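Category: Workshop Notes > Home Robotics
2 comments | 3 shares

Hand control, part 3: calibration of the finger links
Notes by Kalliopi Theodorakopoulos, for the April group at the Brokongate shared workshop

In part 2 we finished the Enik hand, with its printed links and one cable per side. Now we must teach the software what an open hand and a closed hand mean. Without this step the gripper will follow you, but badly.

Put on both exoskeletons and sit close to the table. Keep the cable along the forearm, so that it does not pull on the links when you reach forward. Open the fingers fully and save the first value. Then bend them until the middle joint stands at 90 degrees and save the second one. Do the left hand first - the program Biltix expects this order. 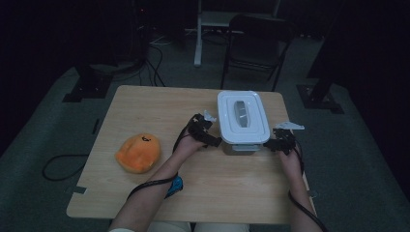

Why do we calibrate with both hands before we use only one?
The two hands share one zero point in the software, and if one of them has no values, the other will drift.

For practice, take a hard box with a lid and a soft toy. The box needs both hands, one on each side, and it shows quickly if one hand is late. The soft toy is more difficult, as the fingers can close further than you planned. Set the sampling to 200 readings per second and leave it there for the whole exercise.

Homework: write down your open and closed values for each finger, and bring them to the next meeting. Ham has the spare links - please ask before you take one.

Tags: exoskeleton, DIY robot, calibration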